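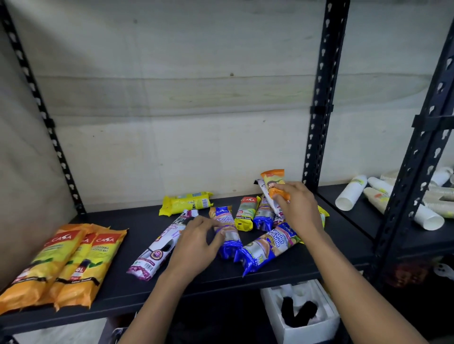
Durrani Spares replied: but surely the machines do this already? My cousin's supermarket has a robot that goes up and down the aisles at night, so shelves must be solved.

I thank you for this reply, it is a fair question and I hear it often. I will try to answer in some short posts. My English is slow, please be patient.

The machine in the supermarket is most probably a scanning machine. It drives, it looks, it makes a list of gaps. Then a person reads the list and fills the gaps. Looking at a shelf and filling a shelf are two different jobs, and only the first one is for sale today at a price that a small shop can think about.

I work in a household goods shop in Nasberg. We have 256 kinds of small goods on the racks, and garbage bags on a roll are among the worst for a machine. I say this after two years of following the subject as a hobby, I am not an engineer.

Why the worst? A roll of bags is soft but not very soft. The wrapper is slippery and it shines. The ends are crimped and they stick out. When you put three together, the middle one climbs on its neighbour. Your fingers feel this before your eyes see it, and you correct without a thought.

Then comes the sorting. Same maker, same kind of print, but the sizes and the scents are different, and the ones with handles must stay with the ones with handles. A camera can read the print very well when the roll lies with the face up. When the roll lies on its face, somebody must turn it.
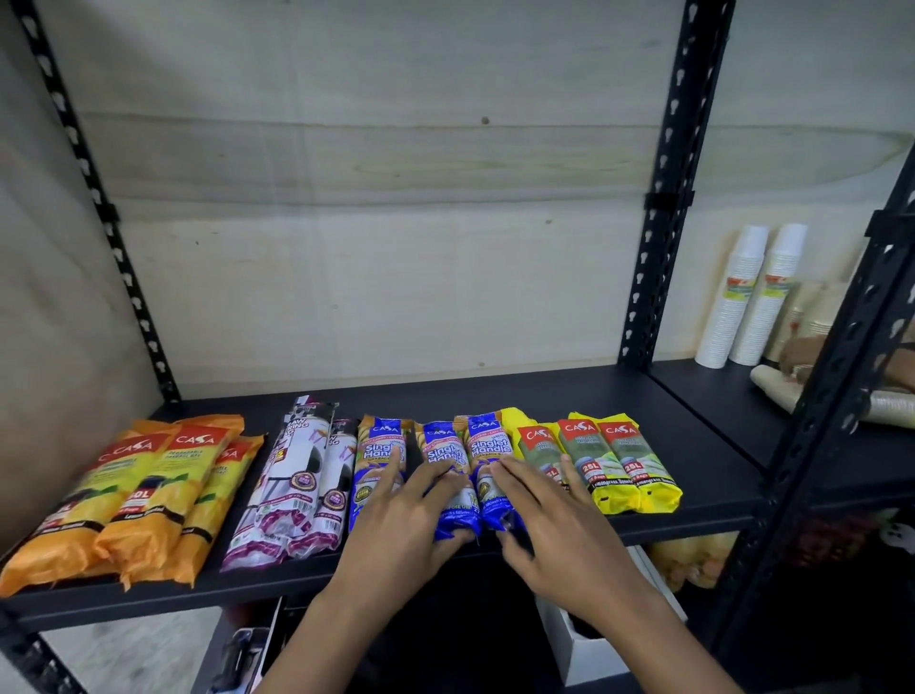
Garbage bags by colour: orange, white and purple, blue, yellow.

To be just to the other side: there is real progress. In July I visited the open day at Durkov, where they had one arm with two fingers working at a small rack. It put boxes of tea on a shelf, one after another, and it was not bad at all. The boxes stood straight.

Then a visitor asked if it could do something in a soft packet. The young man from Durkov was very polite and said "some packets". They tried a refill packet of soap. The arm took it on the third attempt and laid it down across two boxes. I want to say that I found this impressive, because five years ago I think it would not take it at all.

But I had my watch. Ten boxes of tea needed 441 seconds. In our shop a person who has worked one week does this in less than one minute, and also answers a customer where the candles are.

Someone asks me privately about the home. I believe the home is harder than the shop. In the shop we have a rack with a fixed height and a plan on paper. In my kitchen the bags live under the sink, behind the bucket, and the plan is in the head of my mother.

What the machines do well at home is still the floor and the dishes, and with the dishes it is a person who loads and empties. I own a floor machine. It is good, I recommend it, and every second day I free it from the same carpet. 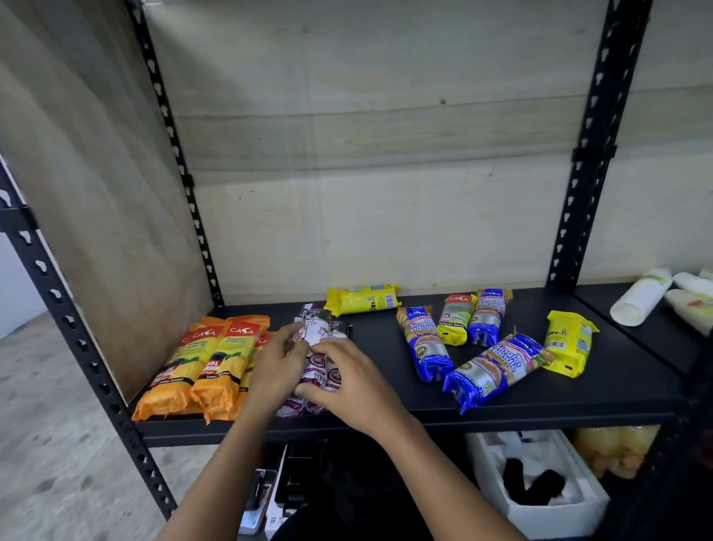
Clollavon

So, my opinion on what will come first. I think a machine will bring the carton from the back room to the rack, and a person will open it and arrange. This would already help my back very much. The carrying is heavy and the arranging is light.

Second, I think the makers will change the packet before the machine learns the packet. If the rolls came in a stiff little tray, six together, the arm from Durkov could put the tray on the shelf tomorrow. Then we will all say that the robot has learned, but it will be the tray.

About the two hands, one more remark. With soft goods I nearly always use both. One holds the row, the other brings the next roll. The arm at the open day was alone, so each time it pushed, the row had no support. Perhaps two arms would solve half of my complaints. I would like to see it.

To the person who wrote that I only defend my job: a little bit, yes. I also have evening hours until nine and I would gladly give the garbage bags to any machine that wants them.

If anyone has seen a machine put rolled bags on an ordinary rack with slotted posts, in a real shop and during opening time, please send me the link. I prefer a video without cuts and at normal speed.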